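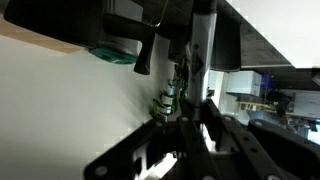
Section 3. Joining two Stutari tables and testing the top with a full mug

The leaflet in the box says two Stutari tops will meet "seamlessly." They won't. You will get a thin line between them, and the aim of this section is to keep that line narrow and level enough that a cup of coffee can sit next to it safely.

You need two Stutari tables (part 1617), the Drulex joining kit (part 232), a long straightedge and a soft cloth.

1. Stand both tables on their own legs before you join anything. Let each one settle on the floor and turn the leveling feet until it stops rocking.

2. Push the second table up to the first. It can sit a little farther back if the room calls for it. The leaflet shows the ends lined up, but the kit holds either way as long as both brackets reach.

3. Lay the straightedge across the seam in several places. If light shows under it, adjust the feet. Do not try to pull the tops level with the screws.

4. Fit the brackets from below and tighten by hand, then give each screw a quarter turn more.

CAUTION: The kit is sold as tool-free. Hand-tight brackets may work their way open under daily use. Use the wrench.

5. Wipe both tops. Crumbs in the seam will hold the tables apart, and they are miserable to get out later.

NOTE: The Golalwood catalog calls the white finish "stainproof." Treat that as a hope. Wipe up coffee while it is fresh, and don't leave a used spoon lying on the top.

Testing the top

6. Set a mug on one table, close to the seam but not across it. Turn the handle so you can reach it without leaning over the join.

7. Fill the mug to a finger's width below the rim and stir with a metal spoon.
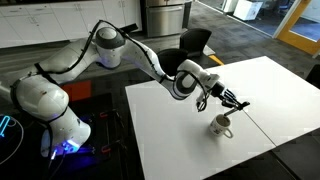

8. Keep the spoon low in the mug and stir at an ordinary pace. Watch the surface after you stop. A top that is still moving will keep the coffee moving too.

9. Take the spoon out, put it on a saucer, and press down on the far corner of the other table. If the coffee shivers, go back to step 3.

10. Repeat with the mug on the second table. Passing on one side tells you very little about the other.

NOTE: Pawlak felt pads, up to 12 per table, are suggested for noisy floors. We found they quieted the legs and undid our leveling. Fit them before step 1 or leave them off.

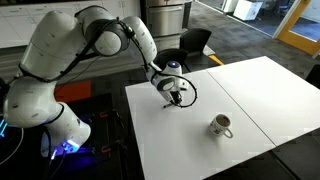 One owner wrote to us that the mug test is fussy and that a spirit level does the same job in less time. It does, for level. It won't show you a wobble, so we have left the test in. The same owner asked whether the seam can be filled with clear sealant. Golalwood says yes. We would wait until you are sure you never want to move the tables again.

Recheck the bracket screws after 3 weeks, then go on to Section 4, Cable trays.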